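Eltora Bedding: Bed-Making Footage, Notes and File Layout

Contents

Eltora Bedding is a collection of short clips of beds being made and tidied in ordinary bedrooms. It covers fitted sheets, pillows, pillowcases, flat sheets and light blankets. Duvets with covers are left for a later release.

The current release has 3,000 clips. 2,000 are for training, and the remaining 1,000 are held back for testing. No bedroom appears in both parts.

Each clip folder holds the video, a still taken from it, and a text file called bed.txt with these fields:

mattress_size: twin, full, queen or king
sheet_state: bare, partly fitted, fitted, fitted with wrinkles
pillow_state: off bed, flat, dented, upright
case_pattern: plain, printed, unknown
step: the bed-making step in progress
notes: free text, often blank

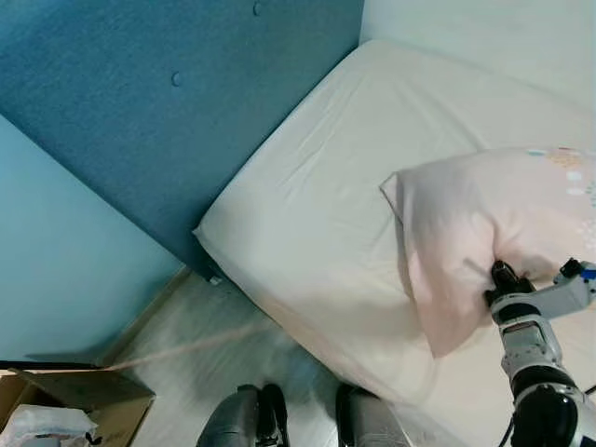
Sheet state is judged by the corners and sides first, and by the top surface second. If the fabric is pulled over the mattress edges in the part we can see, the sheet counts as fitted, even if the corner behind the pillow is out of view. Long thin wrinkles across the top, like the diagonal ones on this cream sheet, change the label to "fitted with wrinkles" and nothing more. A pillow with deep folds in the middle, as on the pink one, is "dented." Its case goes down as "printed" although the pattern shows only toward one side. Sheet color is not a field. Cream can look gray at one end of a bed and peach at the other, and early labelers could not agree on it.

Labeling

Nasrin Khosravi wrote the label guide. Sadia Zaidi and Rizwan Warraich did the first pass, then swapped folders and checked each other's work. They disagreed on 739 clips, mostly over "flat" and "dented" pillows. Those went to Tobias Achterberg for a final decision. His choice is the one in bed.txt, and the two original labels are kept in the extras folder.

Known problems

Fitted sheets are far more common than flat sheets. Dark bedding is rare, and wrinkles on it are hard to see, so treat sheet_state with care in those clips.

Mattress size was filled in from a form, not measured. The Gromberg folders came without forms and say "unknown."

Pillowcases put on inside out have no label of their own. Look in the notes field.

Changes

1.1: fixed swapped pillow_state values in the Dellow folders. Added step names for blankets.
1.0: first release, March.

Corrections go to Shahzad Shaikh. Include the folder name and the field that needs changing.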